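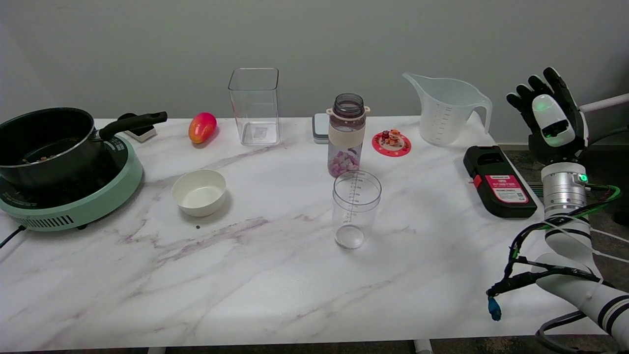
Tendside Catalytic Converter Marking Scheme

The Tendside Catalytic Converter Marking Scheme was a property-marking and registration programme run in the borough of Tendside, England, to reduce the theft of exhaust parts from parked vehicles. It was administered by the borough's community safety partnership under the working title Operation Minier, and took its first registrations on 22/01/2014. The scheme is sometimes confused with the earlier Tendside cycle register, with which it shared an office and a telephone line but no records.

Background

Catalytic converters contain small amounts of platinum, palladium and rhodium, and have a resale value as scrap. Vans and other vehicles with high ground clearance are at greater risk, as the part can be reached without a jack. In Tendside most reported thefts took place in station car parks and on the Zevard trading estate, where delivery vehicles were left overnight in unfenced bays.

Before the scheme began, recovered converters could seldom be matched to a vehicle. The part does not normally carry the vehicle's registration or identification number, and any maker's code shows only the type. Several inquiries were closed when the origin of seized parts could not be shown.

Operation

Each converter was marked in two ways. A serial number was etched into the outer casing with an acid paste and stencil, and a heat-resistant paint was then applied over the number and along the nearest weld. The etched number remained readable if the paint was scraped or burnt away. A warning sticker was fixed inside the rear window of the vehicle.

Numbers consisted of the letter T followed by five digits. They were entered in a register with the vehicle's registration mark, the name of the keeper and the garage that had carried out the work. Police officers and licensed scrap dealers could check a number by telephone. Dealers were not given the keeper's details.

Marking was done by garages that had signed an agreement with the partnership. The largest of these, Nguyen-Tran Motors, marked vehicles during routine tests and also held open sessions in the station car park. The work took 18 minutes for a van and somewhat longer for a low car, which had to be raised on a ramp. The fee was set at £5 and waived for holders of a disabled parking badge.

Results

In its first full year the register received 2282 entries, of which 65 were later removed as duplicates. Vans made up the greater part of the entries. Reported thefts on the Zevard estate fell over the same period, although new fencing and lighting were installed there in April and the effect of marking was not measured separately.

A review by the criminologist Kalliopi Sarantis found that the register was most useful at the point of sale. Dealers who checked numbers regularly refused more parts than those who did not, but marked converters were still being taken from the borough and sold elsewhere. She recommended that the register be joined to a national database and that the sticker be enlarged.

Closure

New registrations ended when the marking agreements expired. Existing entries were kept and could still be checked by the police. Keepers who changed vehicles were advised to have the old entry withdrawn.

Related articles
Metal theft
Property marking
Scrap dealer licensing
Tendside cycle register
Vehicle identification number
Zevard trading estate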